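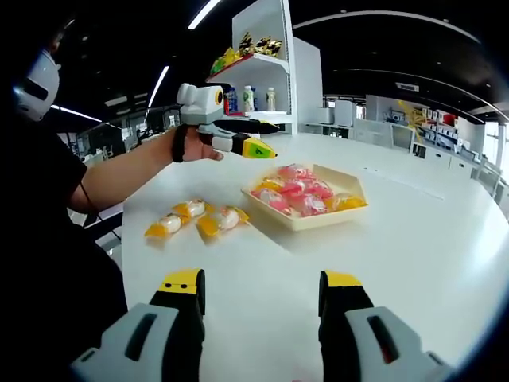 # Filling the Sweet Trays at Fludcombe

Hello and welcome to another page of pictures from the snack table! If you have been following along since the December gallery, you already know how fond we are of a good tray of candy, and how long we can go on talking about one. This page went up on August 11, 2021, a little later than promised – I kept stopping to nibble.

## The tray by the shelves

The beige tray is my favorite of the ones we use. It is shallow, with walls that lean out a little, so you can see what you are choosing without digging for it. The pink-and-white candies make up most of the heap, with a bit of yellow toward either end to brighten things up.

Beside it on the white table are three of the yellow-orange packets with the white, egg-shaped middles. I do love a shiny wrapper, and these catch the eye from right across a room. Panagiotis Alexiou thinks they deserve a tray of their own, and he may well get his way by the next gallery.

The bags up on the white shelves, all yellow and gold and green, are a cheerful sort of backdrop – I would happily paint a kitchen in those colors.

## A note on sharing

You are welcome to use the picture for your own newsletter or party planning page. Please mention Fludcombe when you do, and send us a link so we can come and have a look at what you have put out on your own table.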